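Tips for trying out grippers in a kitchen

I've been putting grippers and small arms through kitchen jobs for long enough now that people write in asking where to start, so I've pulled my notes together. Most of this was learned the slow way, on a worktop in Mirthorpe with a kettle going. Take what's useful and skip the rest.

Start with the boring objects

Everyone wants to begin with an egg. Please don't! Begin with a wooden spoon, a mug, a tea towel and a tin of beans. The spoon tells you whether the fingers close evenly, the mug tells you whether the pads grip on a curve, and the tea towel will humble any gripper you care to name. I keep the same set in a shoebox and never swap anything out, chipped mug included, so that what I wrote down in July still means something when I try a new pair of fingers months later.

Two fingers or suction?

The two I get asked about most are the Altent two-finger and the Grumier suction cup. I've had both on the same arm with the same cables, and they hardly compete. The Altent opens to 67 mm, fine for jars and handles and most mugs if you come in from the side. It's hopeless with a dinner plate lying flat. The Grumier picks that plate up as if it were nothing, then sulks at anything with crumbs on it. Wipe the cup with a damp cloth between goes and let it dry before you carry on (I use an old flannel). Don't use washing-up liquid on the cup, it leaves a film and you'll spend an afternoon blaming the pump.

If you can only have one, get the fingers. You can do a lot of awkward things badly with fingers, and with suction you can do a few things beautifully.

Pads

Bare metal fingertips are no good on glazed china. Things I've tried, in order of how much I liked them:

Silicone baking mat, cut into strips and stuck on with double-sided tape. Cheap, grips well, washes clean.
Bicycle inner tube. Grips even better but leaves black marks on white cups.
Shelf liner, the bobbly sort. All right for a day, then it sheds.
Rubber gloves. Too thin, and the fingers tear off at the corners.

Replace the tape when the edge starts to lift. Don't wait for it to come off altogether - it will do it with a full jar.

Controllers

I've used the Quan controller for most of this, mainly on the advice of Manouchehr Ranjbar, who had one well before I did and let me borrow his for a fortnight. The buttons are stiff when new and the menu for setting speed is buried in a daft place, but the stop button is big and exactly where your thumb lands. That matters more to me than anything on the screen. Whatever you use, practise stopping before you practise moving. Have a friend shout at random while you drive the arm about over an empty bit of worktop. It feels silly and it works.

Turn the speed down too. I do all first attempts at 45 per cent and only go up when I've had 8 clean goes in a row. If one slips, the count goes back to nothing. Manouchehr thinks this is overdoing it, and he gets through a lot more crockery than I do.

Cameras

Put one camera on the wrist and one well back, and if the budget only runs to one, have the one that's well back. The wrist view is lovely for the last few inches and useless for working out why the elbow has just met a drawer. Clean the lens. I know, I know, but steam and cooking fat get everywhere, and I once lost a whole morning to a smear of butter.

Check the exposure against your darkest cupboard and your shiniest appliance before you start. Auto exposure will hunt up and down as the arm moves past them, so fix it if the camera lets you.

Doors and handles 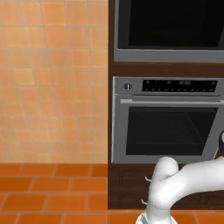

Arms get compared on how far they reach and how much they lift, and for kitchen doors I'd look first at where the elbow goes. An arm working from down low has to bend somewhere, and in a built-in kitchen that somewhere is usually in front of another cupboard. A wall oven with its long bar handle up near the top of the door, and the arm's elbow sitting down by the bottom border, is just the sort of arrangement to think through in simulation before you try it with real steel. Work out where the door will swing and whether the upper link would be in its way, and do the same for the cupboard underneath, as small pale handles tucked behind a white casing are easy to forget about. Try moving the base sideways first, even by a hand's width, before you start fiddling with joint angles. I've wasted evenings on the angles when the base was simply in the wrong spot.

A bar handle is kinder than a knob, by the way. You can grab it anywhere along its length, so being off to one side costs you little. For small hooked handles I take the pads off one finger and hook it through, pulling slowly with no squeeze at all. Round knobs I'd leave until you're confident, and then put a rubber band round the knob for a bit of bite.

Simulated doors tend to be better behaved than mine. The hinges don't stick and there's no old seal to unpeel, so when you move to the real thing allow for up to double the pull you needed on screen.

Keeping notes

I use a cheap exercise book and a pencil on a string. Date, gripper, pads, object, what happened. Video is handy but I never go back and watch it, whereas I look in the book all the time. Write down the failures while you're still cross about them, they're much more detailed that way.

Next job is the cutlery drawer, with the Altent fingers and a fresh set of baking mat pads. If anyone has managed teaspoons with a suction cup, do write and tell me how.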